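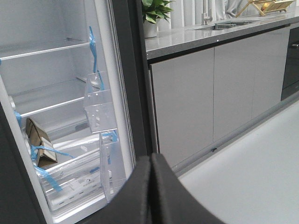

Transit packing (refrigerators)

Transit packing is the material placed inside and around a household refrigerator to stop its loose parts from moving between the factory and the home. It commonly includes adhesive tape, folded cardboard, foam blocks, plastic bags and clips. Most of it is taken out by the householder or the delivery crew before the appliance is switched on, and the process of removing it is usually called unpacking or stripping out.

The term does not cover transit bolts, which hold the compressor on some older models, or the outer carton and its base.

Purpose

A refrigerator may be loaded and unloaded several times before it reaches a kitchen. Shelves rest on ledges moulded into the liner and can lift off them when the cabinet is tilted. Drawers slide on runners and will travel forward against the door if nothing holds them. Door bins hang from lugs on the inside of the door and may drop when the door is knocked. Glass shelves are the costliest of these parts to replace, and clear plastic drawers are the most easily cracked.

Packing also keeps surfaces apart. Two hard plastics rubbing together over a long road trip will leave dull patches on both, and a thin layer of card or film between them prevents this.

Materials

Tape. The tape used inside refrigerators is a low-tack type with a plastic backing. It is often blue, a colour easily seen against a pale liner, though white and clear tapes are also used. A strip may run from a drawer front to the liner, over the edge of a shelf, or down the side of a door bin. Many makers fold one end under to form a tab.

Cardboard. Folded or boxed cardboard fills the empty space above and behind drawers. In some models it also holds small parts such as the egg tray, ice tray or spare hinge cover, and should be opened before it goes in the recycling.

Foam. Expanded polystyrene was the usual filler for many years. Moulded pulp and cardboard have replaced it in a number of ranges.

Clips and wedges. Small plastic pieces fitted at the ends of shelves hold them against the liner. Some are meant to stay in place permanently, and the handbook should be checked before any are pulled off.

Film and bags. Clear film protects trim strips and door faces. Bags are used for handbooks, screws and water filter parts.

Removal

Handbooks generally advise standing the refrigerator upright in its final position before the doors are opened for unpacking. The work is then done from the top down, so that a shelf is not left unsupported over a drawer that has already been loosened.

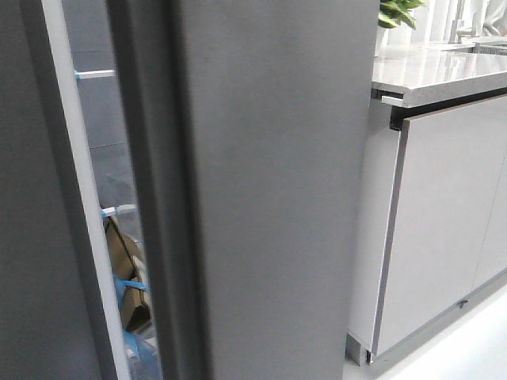
Opening the door fully gives the best access, and the door should clear the bench and any neighbouring cupboard before work begins. In narrow kitchens the cabinet may need to be brought forward first. Packing at the back is easily overlooked when the door is only partly open: through a narrow gap, blue pieces at two shelf levels can be seen well enough, while the brown cardboard lower down is partly hidden by the edge of the door. A torch is useful for the rear of the lower compartment.

Tape is peeled back slowly along its own length and kept close to the surface. Pulling it straight out can lift printed markings or drag a shelf forward. Tape across a drawer is released at both ends before the drawer is moved. Cardboard wedged behind a strap or strip of tape should be left until the tape is off.

Blades are not recommended. The liner of a refrigerator is thin plastic and a cut through it cannot be properly repaired.

Residue

Adhesive left behind is normally removed with warm water and a little dishwashing liquid on a soft cloth. Eucalyptus oil is widely used in Australia for the same job, but it can cloud clear plastic and should be kept away from drawers and bins. Any cleaner with a strong smell may taint food. After cleaning, the interior is wiped with plain water and left open to dry.

Missed packing

The Plaketti Guide to Kitchen Appliances, compiled by Ronja Sjögren and Nestor Pangilinan and issued in March 2019, drew on 400 service calls to new refrigerators. It listed three common results of missed packing: a door that will not seal, a drawer that jams and a rattle when the compressor runs. Sjögren noted that cardboard left against the rear wall may also block an air vent, giving uneven temperatures that are readily mistaken for a fault.

Precious Maglaya, writing in the trade newsletter Mutar, argued that makers should print the number and position of all internal pieces on a single sheet taped to the top shelf. Rusance adopted a sheet of this kind the following June - it was later dropped in favour of a page in the handbook.

Disposal and reuse

Cardboard goes in household recycling once the tape has been taken off it. Tape and film are general rubbish in most council areas. Clips and drawer blocks are worth keeping in a labelled bag, as they can be refitted if the refrigerator is moved to another house. Ordinary masking tape is a fair substitute for the original over a short trip but should not be left on for more than a few days.

See also

Door seal
Moulded pulp
Refrigerator liner
Transit bolt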